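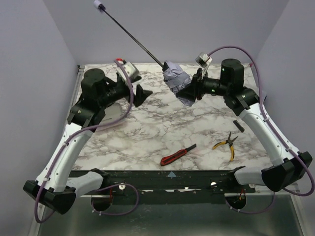 台面与收边 › 仿石纹台面前沿黑色压条磨损,换还是修?

发帖:北窗木屑
方形台面,白底灰纹的大理石花纹,纹里夹一点偏褐的深色。前沿一根通长的黑色压条,银色螺钉固定,压条下面接一段银色金属面。背后和左右是浅灰围板。
问题在压条:表面有磨痕,还有些白点。台面本身我没打算动。
已经做过的:中性清洁剂加超细纤维布,擦完磨痕还在,白点少了一部分。酒精只在端头试过一小块,没看出掉色,没敢往中间擦。
想问三点。一是白点属于附着物还是露底,怎么判断。二是压条拆下来再装回去,台面边缘会不会崩。三是如果换新,选铝的还是塑料的。
台面材质不清楚,接手时就没有资料,侧边被压条盖住看不到断面。

2楼 灰缝
先判断白点。指甲横向刮,能刮掉的是附着物,多半是胶渍或者灰浆。刮不掉,斜光下看是凹坑,那就是露底。铝压条黑色表面磨穿后露的是银灰,发白的通常是塑料受力泛白,或者喷涂层下面的底漆。
用磁铁吸一下,再敲一下听声音,材质基本就定了。

3楼 北窗木屑 回复 灰缝
磁铁不吸。敲着偏闷,不过压条贴着台面,声音不一定准。
白点刮了几处,有的掉,有的不掉。

4楼 Guérin
两种都有很正常。掉的不用管,不掉的就是损伤。
磨痕如果没有手感,用黑色塑料翻新剂擦一遍,干透再擦掉余量。有手感的填不平,翻新剂只改颜色。我家那根擦完能管4个月,之后又开始发灰,要重新擦。

5楼 一把刮刀
不建议用翻新剂。大部分含硅油,会沿着压条和台面之间的缝往里渗,以后想重新打胶,胶挂不住。仿石纹台面如果是贴膜的,膜边沾上硅油也可能起翘。
要么不管,要么整根换。

6楼 Guérin 回复 一把刮刀
水性的不含硅油,买的时候看成分。缝边贴美纹纸,擦完揭掉,渗不进去。
为几道划痕整根换,拆的风险比划痕大。

7楼 一把刮刀 回复 Guérin
水性的我用过两种,附着力都不行,前沿是手臂和袖口一直蹭的位置,很快就花了。花了比原来的磨痕难看。
拆的风险取决于有没有打胶,先搞清楚再谈。

8楼 灰缝
同意先查有没有胶。用0号塞尺或者一张硬名片,从压条端头往里插,能顺着走一段就是纯机械固定,走不动就是有胶。不要用刀片,刀片会切到台面饰面层。

9楼 北窗木屑
名片从左端能插进去,走了一段停住。右端插不进。估计局部有胶。

10楼 Maëlys Millet
我做过同类的台子,说一下拆法。
螺钉先不要全松。从一端开始,每颗松半圈,走完一遍再回头松第二遍,这样有胶的位置受力均匀。一次松完一颗,压条会在旁边翘起来,把饰面带崩。
有胶的那端用热风枪低档,距离保持一掌以上,来回扫,压条温热即可,然后用钓鱼线锯开。不要撬。
拆下来先看断面。三种情况:
密度板或刨花板芯,断面要封,没封的话水已经进去了,边缘会发胀,先修边再装。
石英石或岩板,断面一般没有问题,重点看背面有没有裂纹。
发泡芯贴膜,不要再用螺钉往板里咬,改成从下方金属件上固定。
楼上说的翻新剂,我倾向于不用,理由和一把刮刀一样。

11楼 四季刨花
插一句,为什么没人说直接在旧压条外面包一层?黑色哑光保护膜,宽度选33毫米的,从正面包到下沿,螺钉位置开孔。成本低,脏了揭掉重贴。

12楼 灰缝 回复 四季刨花
螺钉位置开孔以后,孔边最先起翘。而且前沿有磨痕和凸点,膜下面会显出来,尤其哑光膜。要包也得先打磨平。

13楼 四季刨花 回复 灰缝
打磨用细砂纸带水就行。孔边我是把螺钉拧下来,膜压到钉孔里再拧回去,目前没有起翘。

14楼 一把刮刀 回复 四季刨花
塑料件反复拧同一个孔,孔会滑牙。铝件没关系。又回到材质了。

15楼 Fustis
换的话说下选型。
铝压条:直,耐磕,热胀小,黑色选阳极氧化,不要选喷涂,喷涂的磕一下就露底。端头要倒角,否则刮袖子。
塑料压条:便宜,好裁,长了会弯。固定点间距要密一些。楼主这种通长的一根,我不会选塑料。
另外量一下台面厚度和旧压条槽口,差一点都不行。我那张台面标称12毫米,实测厚出一截,按标称买的槽口硬敲进去,饰面崩了一个角。以卡尺为准,多量几个位置。

16楼 Eltberg
补充颜色。白底石纹配黑边,旧压条换成新的以后,其他黑色五金会显旧。介意的话一起处理。
铝和银色金属面直接接触,潮湿环境下中间垫一层薄胶带,避免电偶腐蚀。室内干燥可以省。

17楼 北窗木屑
汇总一下进展。
按Maëlys的顺序,先松了左半边,每次半圈。左边没有胶,压条能抬起一条缝,用手电照进去,断面是浅褐色,有颗粒感,应该是刨花板。右边还没动,等周末借到热风枪。
端头背面有划开的新茬,整个截面都是黑的,不是金属。所以压条按塑料算。
卡尺量了左边几处,台面厚度在19毫米上下浮动,偏差不大。

18楼 Maëlys Millet 回复 北窗木屑
刨花板的话,右边加热时间要短,热久了边缘胶层会软。
拆完用手指沿断面摸一遍,有鼓的位置做记号。鼓得不明显,刷封边底漆;鼓得明显,先压平再刷。不要削,削掉以后正面饰面会悬空。
旧螺孔用牙签加白胶填实,干透重新引孔,引孔直径比螺钉芯径略小。

19楼 一把刮刀
刨花板就更不能上水性翻新剂了。

20楼 Guérin 回复 一把刮刀
贴了美纹纸,用量又是一块布的潮度,进不去多少水。平时擦桌子的水都比这多。不过既然已经拆了一半,换也可以,我没意见。

21楼 Listix
日常维护记一条:石纹面和压条之间的缝不要用湿抹布来回拖,脏水会积在缝里。先干刷,再用拧干的布单向擦出去。装新压条之前在断面打一道很细的中性透明胶,压上之后把挤出来的立刻刮掉。酸性胶不要用,味道大,也可能腐蚀金属件。

22楼 灰缝 回复 Listix
打胶我保留意见。下次再拆又要上热风枪。断面封好底漆,压条干装就够了,除非台面经常泼水。

23楼 北窗木屑
基本不碰水,那就干装。铝条已经问了两家,都要报槽口深度,等右边拆下来量完再下单。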